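Clearing the Bed: speaker notes

Friday slot, 27 minutes plus questions. Slides marked where they come up. Bracketed lines are for me and don't get read out.

Opening

Good morning. My talk is on the surface in the house that gets the least attention from people who write about clutter. We have whole shelves of books on kitchens, closets and garages. The bed gets a page on making it in the morning and then it is dropped.

For most of the day a bed is a table. It is wide, it is at a handy height, and it is usually the closest flat thing to the door. People come in and put down what they are holding.

I started looking at this for the Rastwood housing project, where many of the rooms have two beds and very little else to put things on. We asked 55 households to tell us what was on the bed at four in the afternoon. Over 10 of them said nothing at all. The rest gave us lists, and the lists were much alike: phone, cup, something to eat, something made of cloth.

[Pause. Ask for a show of hands: who left something on the bed this morning?]

Slide 1

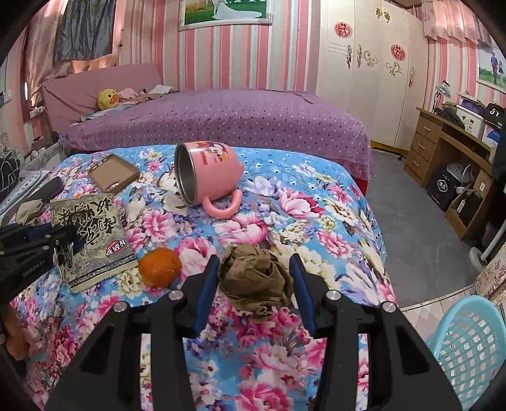

Slide 1. Fruit, a snack, a mug and a bunched-up cloth on a floral quilt.

Give them a few seconds with this one. Most people go to the mug first, as it is lying on its side.

I want to talk about the cloth. A piece of thin fabric dropped in a heap takes up more room than it would folded, and small things get lost under it. When we did the timed sessions at Nanditberg, people who dealt with the cloth first finished sooner than people who started with the food. Pick it up, shake it out over the bed, fold it or hang it. Then look at what is left.

Second point, the pattern. A busy print like this quilt hides things. Brown on pink and green is not too bad, but a coin or an earring will disappear. If you have a printed cover, run your flat hand over it before you pull it straight.

Third point, phones. They go on beds face down, often close to the pillows, and then the cover gets lifted and they go on the floor. Take the phones off before anybody touches the quilt.

[If short of time, skip to the order of work.]

Food on the bed

Some people will tell you never to eat in a bedroom. In a shared room the bed may be the only seat, so I don't spend time on that rule. What I do say is that food leaves the bed in one trip, wrapper and all, and that whatever is left over goes with it. 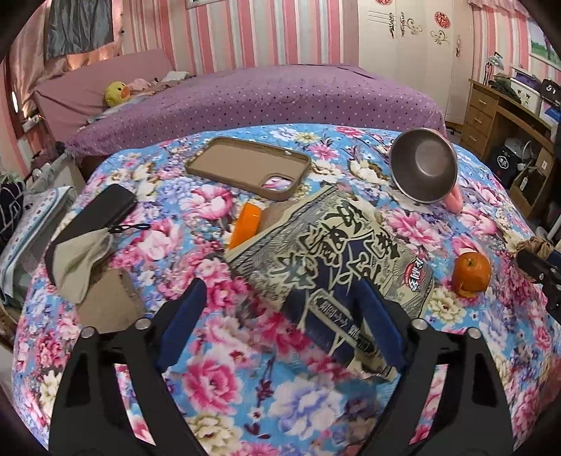 Slide 2. Snack package, cup, orange, and a bit of peel beside the fruit.

Look at the peel next to the orange. It is the smallest thing there and the easiest to leave behind. Peel dries out, slides down between the mattress and the wall, and stays for months. In the Babić rooms, when we moved the beds in July, peel and wrapper corners were most of what we swept up.

The other thing on this slide is the package. It is large and flat, and there are things tucked partly behind it. Lift a package straight up. Don't slide it across, or you push whatever is behind it along with it, sometimes off the far side.

The phone case is lying with its hollow side up. An open case is a tray. Crumbs go into it and end up against the back of the phone, so tip it out and wipe it before you use it again.

Cups: stand them up before you carry them, and check inside. A metal cup won't break if it rolls off onto a hard floor, but it will wake up the whole house.

[Water. Check the clock. Should be at 17 minutes or under.]

Order of work

Read this part slowly, people write it down.

1. Phones and anything else with a screen. Put them on a shelf or in a pocket. Another bed doesn't count.

2. Cloth. Fold it, hang it or put it in the wash.

3. Food and wrappers, all in one trip, with any peel.

4. Cups, standing upright, to the sink.

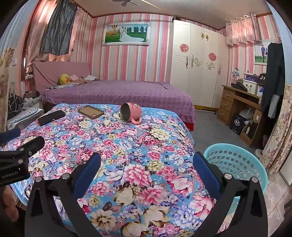 5. Stop and look at the room. By this time you are down to two phones and a mug, or something close to it, and it's tempting to throw the cover straight and call it finished. Get the last 3 things off first. Then turn to the other bed if there is one. A plush toy on the pillows, like the yellow duck back there, can stay where it is. It belongs on a bed, and moving it only makes work for later.

6. Flat hand over the cover, then pull it straight from the foot end.

Questions I usually get

Does this work with children? Yes, but give them one kind of thing each. One takes cups, another takes cloth.

Is a tray a good idea? We tried the Vudon tray at Rastwood. It held a mug and a snack well enough - the trouble was that it stayed on the bed too, and we ended up with a tray to put away as well.

How often? Once a day, before the evening meal. Twice if somebody naps.

[Handouts are on the table by the door. Leave the slide with the peel up during questions.]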